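October, notebook, Pleltville bench

Okay, so the Zundeck phone finally took the new system update last night and I've been poking at it since breakfast. Writing this down now before I forget which toggle did what (again).

Download was 3309 MB, which is a lot for something the release notes call "refinements." I put it on the shop wifi at about closing time and it was done when I came in. First boot was slow. Second boot was fine. It kept all my alarms but threw away the home screen layout, so the clock is back in the top left where I hate it.

The big new thing is Yeoman, the built-in voice assistant, moving out of its own app and onto the lock screen. You can ask for timers, lights, the weather, all without unlocking. I love this! My hands are full half the day. It hears me well from across the room, less well with the fan on, and it still thinks "Pleltville" is two words and a question.

Things I tried:
Timer by voice, screen off: works every time.
Two timers at once: works, but it only names the first one, so label them.
Reading messages out loud: off by default, hidden under Privacy and not under Yeoman. Took me ages.
Reply by voice: it sends without reading back. Turn on "confirm first" before you text anybody important.

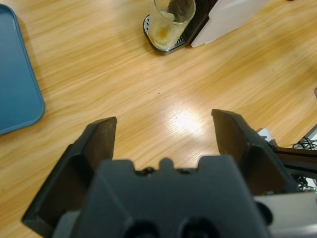
Battery is where I'm less happy. I charged to 100 percent, left Yeoman listening, and by lunch I'd lost almost 2 percent an hour doing nothing. With listening off it barely moved. I want to run that again overnight with the wifi off too, in case it's the sync and I'm blaming the wrong thing.

The Iltis speaker pairs again, hooray. Old system dropped it whenever a call came in. I had music on through two calls and it came back both times, a bit quieter the second time, and I have no idea why. Iltis is still on firmware 528, so whatever got fixed was fixed on the phone side.

If you're updating yours: screenshot your home screen first, and clear out some space, it wants more room than the download size says. Don't bother with the new keyboard, it moved the comma.

Still to do: overnight battery run, try Yeoman with the second user account, find out where the flashlight shortcut went.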